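Bamen Plain-Text Recipe Corpus
Data card, release 3

Summary

Bamen is a corpus of 3,116 household recipes transcribed from handwritten notebooks, index cards and loose sheets. Each record holds the recipe as written, a normalised version with metric quantities, and a short block of source information. The corpus is meant for work on ingredient parsing, unit conversion and the history of home cooking. Compilation was led by Coralie Trevaskis. The normalisation rules were written by Mercy Swai.

Contents

Records are stored one per line as JSON, encoded in UTF-8. The main fields are:

record_id: stable identifier, never reused after a withdrawal
title_raw: title exactly as written, including spelling errors
body_raw: full transcription with original line breaks
ingredients: list of name, quantity and unit
method: list of steps, split at sentence boundaries
decade: estimated decade of writing, or null
notebook_id: shared by all recipes from one source notebook

Marginal notes are kept in body_raw between double square brackets. They are left out of method, even where they plainly correct it ("more like an hour in our oven"). Crossed-out text is transcribed only when it can be read without guessing.

Transcription

Every page was typed by one person and checked by another against the original. Disagreements were settled by Delwyn Mudgway, whose decisions are logged in decisions.txt. The log is worth reading before any work on abbreviations — a single "t" may stand for teaspoon, tablespoon or teacup depending on the notebook, and the choice was made per notebook and never per recipe.

Spelling in the raw fields is untouched. In the normalised fields, ingredient names follow the Kettunen word list, which is included as kettunen.csv. Names missing from the list are passed through in lower case and flagged with unlisted: true.

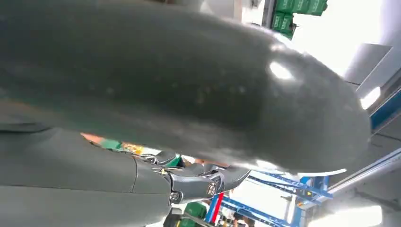 Units and quantities

Imperial weights are converted to grams and rounded to the nearest 5 g above 50 g, or to the nearest gram below that. Pints are read as imperial pints unless the notebook is marked region: us. Cups are converted by volume only. No attempt is made to convert a cup of flour to a weight.

Oven temperatures are given in Celsius for a conventional oven. Descriptive terms such as "slow" or "moderate" are kept as strings in temp_raw, with a range in temp_min and temp_max. Where a recipe gives no temperature, all three fields are null.

Vague amounts ("a knob", "enough to cover") have a null quantity and keep their wording in unit_raw. There are 405 records with at least one such amount.

Splits

The train, validation and test files are divided by notebook. Family recipes tend to be copied out several times with small changes, and a split by record put near-identical cakes on both sides. The test file contains recipes from 90 notebooks, none of which appear elsewhere in the release. Copies across different notebooks may still exist. The script ikel_match.py lists candidate pairs by ingredient overlap; its default threshold is strict and misses recipes where the fat has been changed from lard to butter.

Known problems

Baking is heavily over-represented. Everyday savoury dishes were seldom written down, so the corpus should not be used to estimate what households ate.

Decade estimates rest on paper, ink and internal references such as rationing. They should be treated as approximate.

Fractions written with a slanted stroke were sometimes read as two separate numbers in release 2. These were corrected in August, but any derived files made before then need to be rebuilt.

Preserving and bottling recipes are included as historical text. Several give processing times that do not meet current food safety advice and must not be followed.

Privacy

Surnames and street addresses have been replaced with placeholders. First names in titles ("Elsie's parkin") are kept. Contributors may ask for a record to be withdrawn at any time, and requests are handled by Inna Dmytriv.

Loading

Unpack the archive and run zorkodmont check in the top directory. The command compares file hashes and reports any record that fails the schema. Warnings about null decades are expected. Errors should be reported to Rawiri Katene with the record_id and the full output of the command.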